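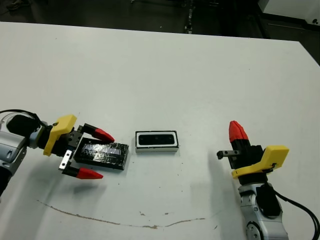 Taped block and white-rimmed tray on the table.

I've got a soft spot for small boxes and trays, and a bit of a habit of hanging on to them (ask Delwyn, who has seen my bottom drawer!). If you're putting small gadgets away for a while, a bare white table is a lovely place to do it, because dark bits and bobs show up straight away. Lay everything out flat first, trays next to whatever might go in them, and leave yourself a good hand's width between things.

A shaped tray is worth keeping even when the outer box has gone soggy in the shed. I wipe mine with a dry cloth, never a damp one, and get the fluff out of the corners with an old paintbrush. Slim things with a shiny front and a little lens I hold by the edges, so I'm not polishing off thumbprints afterwards.
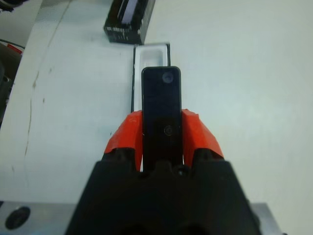
Slim device beside an empty tray

Check it's switched off, tuck the lead in separately and pop a label on the end you'll see from the shelf. I did all mine in July and still can't find the charger.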